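Notas del ponente: edición impresa bajo demanda de cómic digital

Apertura. Agradecer a la organización la invitación y presentar el objeto de la ponencia: el paso a papel de la serie Zevell, publicada en línea por entregas y reunida ahora en 6 volúmenes.

Señalar que el archivo completo consta de 3539 viñetas. La editorial Lesta ha revisado la rotulación de todas ellas y ha redibujado 400, en su mayoría de los primeros capítulos, cuya resolución no alcanzaba la exigida por la imprenta.
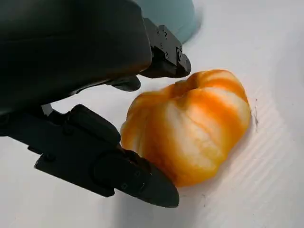
Otico, octubre

Segundo bloque. Explicar el criterio de maquetación: se respeta el orden de lectura original y se añade margen interior para la encuadernación. Las páginas dobles se reservan para los finales de capítulo. Pausa para consultas sobre el formato apaisado.

Tercer bloque. Distribución. La tienda Yimyam ofrece cada volumen en papel y en PDF. Indicar que la edición digital incluye los bocetos de cubierta y que el tomo tercero lleva un epílogo inédito, ambientado en 2055, que no figura en la web.

Mencionar los derechos: los autores conservan la titularidad de los personajes y ceden únicamente la explotación de la edición recopilada.

Turno de preguntas. Remitir las cuestiones sobre tarifas de impresión al mostrador de Lesta, abierto hasta las 18:00.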